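Gallery: the washing-up corner, Jidville
Home > Galleries > Small rooms and corners

The corner was papered and fitted out in July. The work was done by Kári Kárason, who also wrote these notes. Wallpaper is Naken, the winter birds pattern. Rail from Futasitz. Plates and bowls from Lo Presti.
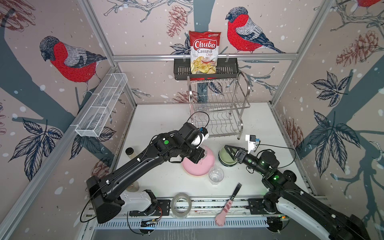
The bullfinch paper, with the two-tier rack against the back wall and the cassava chips in the black basket on the rail.
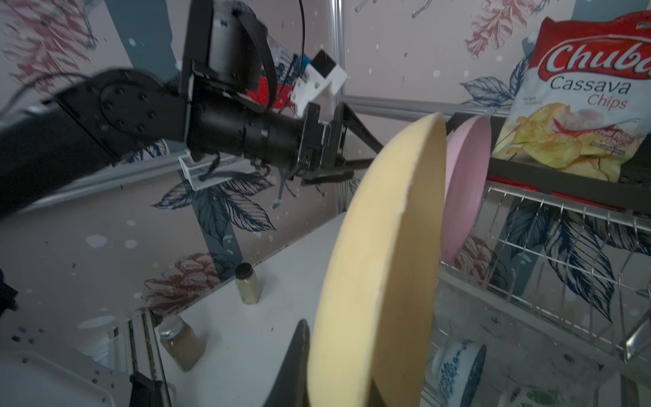 Yellow plate and pink plate side by side in the rack, the Chuba bag behind.

The paper

I bought the paper before anything else and fitted the rest to it. The catalogue number is 1141 and it comes in two backgrounds, pink and a grey one that I thought would be too dark in a small space. A roll is 80 cm wide. I hung it starting from the back and worked out to the sides, so that any mismatch in the branches would fall in the corners behind the uprights. There is a slight mismatch on the left. I have left it.

It is a washable paper but not a waterproof one, and the supplier is quite clear about the difference. Splashes can be wiped off with a damp cloth if you get to them the same day. I tried a kitchen spray on an offcut first and it took some of the colour out of a pinecone, so I use plain water with a drop of washing-up liquid and dry it with a tea towel afterwards. The offcuts are in a tube on top of the cupboard in the hall in case a patch is ever needed.

I was asked by a few people whether birds would be too busy behind crockery. I don't find them so. Plain plates help. I would not put patterned plates in front of it.

The rail

The rail is aluminium and went up after the paper had dried for two days. It carries the black basket, which hooks over the front and can be slid along or lifted off. I had meant the basket for brushes and cloths. It has ended up holding packets, mostly crisps and chips, because a tall bag stands up in it and can be taken out with one hand. The brushes now live under the sink.

If you fit one of these, put the rail on before you decide the height of anything else. Mine is set so that a large plate clears it when lifted out of the rack. I had it lower at first and had to move it, and there are two filled holes in the wall from the first attempt. They fall on a dark part of the branches and I touched them in with a child's paintbox.

The white wire basket on the left wall was left over from another job. It is long and narrow, divided into compartments, and I put it on a slant. It would have been easier to fit level. I wanted to see whether small things would stay put in the compartments at an angle, and light ones do. Anything heavy goes elsewhere.

The rack

The rack is stainless steel with curved wire dividers, and it has an arched handle that makes it easy to carry to the sink for a scrub. I went through two coated racks before this one. Both rusted at the welds within a year, starting at the feet, and left brown marks on the worktop.

Some notes on loading it:

Large plates go in first, standing up. Bowls come after, and I tip them well forward so that water doesn't sit in the base.

Leave a space between plates if you can. Two plates touching will still be wet between them the next morning.

Jars go upside down on a cloth for the first ten minutes and then on their side. Lids are dried by hand straight away, as the seals hold water.

Plastic cups I dry by hand too — they are too light to stay where they are put.

I take the rack out every eight days or so and go over it with a bottle brush and vinegar. The white floor under it shows every mark, which I was warned about when I chose it. It does mean I clean it more often than I did the old brown one.

The crockery

All the plates and bowls are from Lo Presti's seconds shelf. They are sold singly, and the colours change with what comes out of the kiln that month, so a full set in one colour is hard to get. I stopped trying and bought the pale ones: pink, yellow, a soft green. They go with each other and with the paper. The yellow plates are the largest and get used for everything from toast to a roast dinner.

Seconds usually have a pinhole in the glaze or a small wobble in the foot. Run a finger round the rim in the shop before you buy. Chips in the rim will catch on the rack dividers and get bigger. A wobble doesn't matter unless it annoys you.

What it cost

The rail was 29 with its hooks, bought in the end-of-line sale. The paper was the dearest item and the plates the cheapest. I have not added up the paste, filler and sandpaper, which came from the shed.

Still to do

The edge of the paper along the bottom needs a proper seal. I have a clear silicone for it and am waiting for a dry spell so the window can stay open — it smells strongly until it cures. The rail could also do with a second basket. Futasitz have stopped making the black one in this size and the newer version has a rounder hook, which may or may not sit on the same rail. I have asked them for the measurement.

More in this section: Under-stairs shelving. A pantry door in two halves. Hooks for heavy pans.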